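Plolbridge Student Robotics: Cloth Handling Project, Gallery

Project name: Lemma
Team lead: Abena Sulemana
Updated July

Lemma is the second-year project at Plolbridge. The task is to pick up a flat cloth from a bench, find one edge, and lay the cloth down folded in half. Rigid parts were covered in first year using the Halton block set, so most of the group already knew the arm and its controller. Cloth is harder because its shape changes each time it is touched, and a stored set of positions is of little use after the first grasp.

The gallery is arranged by stage of the task. Notes were written by the students responsible for each stage and edited for length. Force settings are given in controller units, which run from 0 to 2000 on our gripper. They are not newtons and should not be compared with other hardware.

Stage 1: Grasp and hold

White cloth held between the two fingers, wrist view. The material gathers to a narrow point at the grip and a thin strip runs down through the gap. Wrinkling is heavier to the right of the central crease, and the left panel is fairly flat. For the edge finder, the useful feature is the diagonal outer edge on the left against the plain wall.

Grip setting for this stage is 300. At 200 the cloth slipped during fast moves in our bench tests. Higher settings held no better and left a crease that confused the fold check later on.

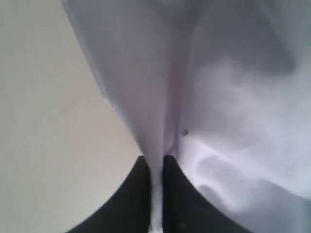
Stage 2: Edge finding

The edge finder takes the wrist view, separates cloth from background by brightness, and fits a line to the longest boundary. White cloth on a pale wall gives low contrast, so the threshold is recalculated at the start of every run. Small dark specks on the fabric are filtered out by area before the line is fitted. Any region under 20 pixels is ignored.

Known fault: a deep fold shadow can be read as an edge. The current fix is to rotate the wrist slightly and repeat the fit. If the two lines disagree, the run stops and the cloth is released.

Stage 3: Lay down and fold

Still in progress. The lay-down path is written and has been tested at low speed. The fold check compares the two visible corners after release and reports the offset to the log.

Code for all three stages is kept in the Flumgate folder on the class drive. Use the July branch. The older one still has the Halton gripper limits in it and will fault on start-up. Questions about the edge finder go to Abena.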